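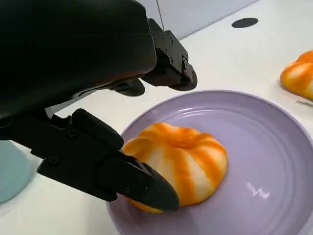

What is a striped bun?

A striped bun is a small, round bread roll or steamed bun made from two doughs of different colours, laid side by side so that bands of one show between bands of the other. The dough is usually a plain white yeast dough, with half of it coloured by a vegetable purée.

Kitchen Reference > Breads and Doughs > Steamed and Filled > Striped bun

I've been keeping this entry going for a good while now, and it has grown every winter, so forgive me if it rambles in places. I'm a home baker, I like buns, and I like them best when they've got stripes on.

Names

You'll see them called striped buns, ribbed buns, pumpkin buns (when they're orange, or when they're pinched into a pumpkin shape, or both) and, in one very old recipe leaflet I own, "beach ball rolls", which I love and have never seen anywhere else. I use "striped bun" for the whole family and "pumpkin bun" only for the ones with bulging sides and a dip in the top. Other people are looser with it. Plenty of bakers call a plain orange bun with no stripes at all a pumpkin bun, and there isn't much point in arguing.

Shape

The classic shape is squat, wider than it is tall, with the stripes running from a point on top down to the base. There are two ways of getting there. You can build the stripes first, by laying strips of coloured dough over a white ball, or you can join wedges of each dough like the segments of an orange and then draw them together. The first gives you thin neat bands on the outside and a white middle. The second takes the colour right through, so you get a lovely cut face, but it's a fiddle and the joins can open up in the heat if they were dusty with flour.

The dimple on top is made by pinching the ends of the strips together and pushing them down with a fingertip or the blunt end of a chopstick. Push further than feels sensible! Dough rises, and a shy little dent will simply vanish in the steamer. For the bulging sides, some people tie cotton string loosely round the bun in a star and snip it off afterwards. Others press lines in with the back of a knife. I've gone back and forth on this for years — string makes a deeper groove, the knife is quicker, and with the knife you aren't picking threads out of your tea.

Colour

Orange and white is the pairing I make most. Steamed pumpkin or squash, mashed and well drained, gives a good strong yellow-orange. Carrot goes a bit redder. Sweet potato is gentler and makes the softest dough of the three, though it drinks up flour in a way that always catches me out. A pinch of paprika will deepen any of them and you won't taste it if you keep it to a pinch.

For other colours there's spinach for green, beetroot for pink (it fades in the oven, less so in steam), purple sweet potato, and cocoa for brown. Food colouring works perfectly well too and I'm not going to be snooty about it. Gel is better than liquid as it doesn't slacken the dough.

The white half matters as much as the coloured one. An ordinary strong bread flour steams up slightly cream, whereas the low-protein flour sold for steamed buns comes out much paler. If you want a proper contrast, buy the pale stuff.

A basic batch

My usual amount is 800 g of plain flour, split evenly between two bowls. One gets warm milk, the other gets less milk and a good scoop of mashed squash, and both get yeast, a little sugar and a spoonful of oil. I knead the white one first so that my hands are clean for it. Then:

Knead each dough until it's smooth and they feel the same under your hand. This is the bit that people rush. If the orange dough is softer than the white it'll rise faster and the bun will lean.

Rest them both, covered, until puffy.

Weigh out white balls at 70 g each. Roll the orange dough flat and cut it into strips.

Brush each ball with a very little water, lay the strips over the top so they cross in the middle, and tuck the ends underneath. Press the dimple.

Prove again on squares of baking paper, well spaced, then steam over simmering water. Leave the lid on for a few minutes once the heat is off, or they'll wrinkle.

The same shapes can be baked, but cover them loosely with foil once they've set, as a brown crust hides the stripes.

Fillings

Plenty of striped buns have nothing inside. When they are filled it's generally something stiff enough to hold its place: sweet bean paste, thick custard, lotus paste, chestnut purée, or a savoury mince that has been cooked and chilled. Jam is a bad idea. I've done it and I had to soak the steamer overnight.

Serving

They're best warm, on something plain. I'm fond of putting orange food on a purple or blue plate, where the colour really sings, but a white one is fine and so is the bamboo basket they were steamed in. Leftovers can be split and toasted with butter for breakfast, and they freeze very well. Steam them again straight from the freezer; the microwave turns them leathery at the edges.

Pretend buns

Buns have long been a favourite for play food, and the striped sort are particularly good because a child can tell at once that they're something special. They're made in felt, wood, crochet, moulded plastic and squashy foam. Crochet ones are easy to make at home, worked as a striped ball with a thread drawn from base to top to pull in the dimple, which is much the same trick as the string on a real one. The squashy kind shouldn't be given to very small children, who will bite them.

Local versions

The Prirngate bun is baked, has cocoa stripes, and turns up in February. The Irkura style is steamed and very small, two bites at most, with green bands and a salty filling. I've only had it once and would happily have eaten a whole tray. Carroll buns are often listed as striped but they're really swirled, so I've left them out of the shapes section above. The bakery at Mastier does an orange one with a glaze on it. It's very nice, if a bit sweet for me.

See also: Steamed bread; Marbled loaf; Vegetable doughs; Play food

Entry last revised Tuesday, January 7, 2025

We use cookies to remember your settings. By carrying on reading you agree to this. Accept | Manage cookies

Contact | © Kitchen Reference, all rights reserved | Back to top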